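Chapter 6
Hinges, Latches and Moving Joints

Learning goals

After studying this chapter, you should be able to:
explain how a hinge limits motion to turning about one line
calculate the turning effect of a force applied to a door, lid or flap
describe how friction and springs hold a lid at a chosen angle
recognize common causes of wear in a joint that is opened and closed many times
select a suitable hinge for a simple product

Key terms: axis, knuckle, leaf, pin, moment, friction torque, backlash, cycle life, detent

6.1 Why joints deserve a chapter of their own

Most of the objects studied so far in this book have been treated as single rigid bodies. A shelf carries a load, a bracket passes that load to a wall, and the parts do not move in relation to each other. Many everyday products cannot be treated in this way. A cupboard, a suitcase, a pair of glasses and a garden gate all depend on parts that must move freely in one direction and hardly at all in any other.

The part that makes this possible is usually small and inexpensive compared with the product around it. It is also one of the first parts to fail. In a repair survey carried out in the town of Sterkavholm, Macarena Cifuentes recorded 400 household items brought in over a single season. Joints of one kind or another were the leading cause of complaint, ahead of broken handles and cracked panels. Doors that sagged, lids that would not stay up and boxes that would not close made up most of that group. Very few of the items had been badly treated. Most had simply been opened and closed more often than their makers had allowed for.

The survey is discussed again in Section 6.7, where its results are compared with laboratory tests. For the moment it is enough to note that the designer of a joint must think about time as well as strength. A hinge that is strong enough on the first day may not be strong enough after years of service.

6.2 The basic hinge

In its simplest form, a hinge consists of two flat plates, called leaves, joined by a pin. The edge of each leaf is rolled to form a series of short tubes, called knuckles. The knuckles of one leaf fit between those of the other, and the pin passes through all of them. The center line of the pin is the axis of the hinge.

A rigid body that is free in space can move in six independent ways. It can slide along three directions and turn about three directions. A hinge removes five of these and leaves one, namely turning about the axis. When a hinge is described as loose, what is meant is that some of the five motions have begun to return. The door can lift slightly, or the lid can shift from side to side. This unwanted freedom is called backlash or, in everyday speech, play.

The distance between hinges matters a great deal. A tall door carried on two hinges placed close together will put large sideways forces on both. The same door carried on the same two hinges placed near its top and bottom will put much smaller forces on them. The weight of the door has not changed, but the distance over which the hinges resist its tendency to tip has increased. Problem 6.4 at the end of the chapter asks you to work out the forces in both cases.

6.3 Lids and the moment of a force

A lid differs from a door in one important respect. The axis of a door is normally vertical, so that the weight of the door does not tend to open or close it. The axis of a lid is normally horizontal. The weight of the lid therefore has a turning effect, or moment, about the hinge, and this moment changes with the angle at which the lid is held.

The moment is greatest when the lid is horizontal and falls to zero when its center of gravity stands directly over the axis. For this reason a heavy lid seems hardest to lift at the very start. The effort needed becomes smaller as the lid rises. Beyond the upright position, the weight of the lid begins to pull it open, and a stop or stay is required.
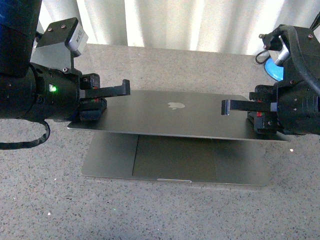 Figure 6.1 A laptop computer with its lid slightly raised. The shallow notch in the front edge of the base is used when opening the lid.

The position at which the lid is gripped is just as important as its weight. A force applied at the edge farthest from the axis has the longest possible lever arm, and the least force is needed there. Handles, finger notches and pull tabs are placed at this edge for the same reason. If the same lid were lifted from a point halfway between the hinge and the front edge, twice the force would be required.

Worked example 6.1

The lid of a storage chest has a weight of 60 newtons. It measures 400 millimeters from the hinge axis to the front edge, and its weight may be taken to act at the middle. Find the upward force needed at the front edge to begin raising the lid. Neglect friction.

The weight acts 200 millimeters from the axis, so its moment is 60 × 0.2 = 12 newton meters. The lifting force acts 0.4 meters from the axis. The force needed is therefore 12 ÷ 0.4 = 30 newtons, or half the weight of the lid.

Suppose now that the handle is moved back so that it lies 300 millimeters from the axis. The moment of the weight is unchanged at 12 newton meters, and the force needed becomes 12 ÷ 0.3 = 40 newtons. A change in the position of the handle has raised the effort by one third.

6.4 Holding a lid in place

Some lids need only two positions, open and closed. A toolbox is an example. Other lids must remain at whatever angle the user chooses. The designer then has to supply a moment that balances the weight of the lid over the whole range of its travel. Three methods are in common use.

The first is friction. The pin is gripped tightly by the parts around it, so that a certain torque must be applied before the joint will turn at all. This is called the friction torque. As long as it is greater than the moment of the lid's weight, the lid will stay where it is left. The method is compact and has few parts. Its weakness is that the rubbing surfaces wear, and the friction torque falls as they do so.

The second method is the spring. A spring can be arranged to push upward on the lid most strongly when the lid is nearly closed, which is where the moment of the weight is greatest. A well-matched spring makes a heavy lid feel light. A poorly matched one may throw the lid open or allow it to drop. Springs are often combined with a small amount of friction, which covers the difference between the ideal moment and the moment the spring can supply.

The third method is the detent. A small ball or tooth drops into a notch at certain fixed angles and must be forced out before the lid can move again. Detents give a clear feel but offer only a limited number of positions.

Case study: The Alla writing box

The Alla writing box was a portable desk with a sloping lid, made for a number of years by the workshop of Benítez. Early boxes used a plain friction hinge at each end of the lid. Customers were pleased with the boxes when new, but many returned them because the lid had begun to fall shut on the writer's hands.

Anselmo Olmedo, who examined the returned boxes, found that the hinges themselves were sound. The screws had worked loose in the soft wood of the case. Each time the lid was opened, the friction torque was passed through the screws to the case, first in one direction and then in the other. The holes had slowly grown larger. By July of the following year the workshop had changed to longer screws set in hardwood blocks, and returns fell to a small fraction of their former level.

Two points should be taken from this case. A hinge can be no better than the material to which it is fixed. In addition, a friction hinge places a load on its fixings every time it is moved, even when the lid is light.

6.5 Before you continue

The remaining sections deal with wear, lubrication and the testing of hinges over many cycles. Section 6.6 uses the Kudis scale, a simple method of grading play in a joint by hand, and a copy of the scale is printed inside the back cover. Students should have a steel ruler, a spring balance and an ordinary door hinge available for the practical work.

Review questions

1. Name the single motion that an ideal hinge allows.
2. Explain why the weight of a door with a vertical axis does not tend to close it. What happens if the axis leans slightly?
3. A lid stays open when new but drops after long use. Give two possible causes, and describe how you would tell them apart.
4. Choose a lid in your home or classroom. Measure the distance from the axis to the handle, and use a spring balance to find the force needed to begin lifting it. Estimate the weight of the lid and state any assumptions you make.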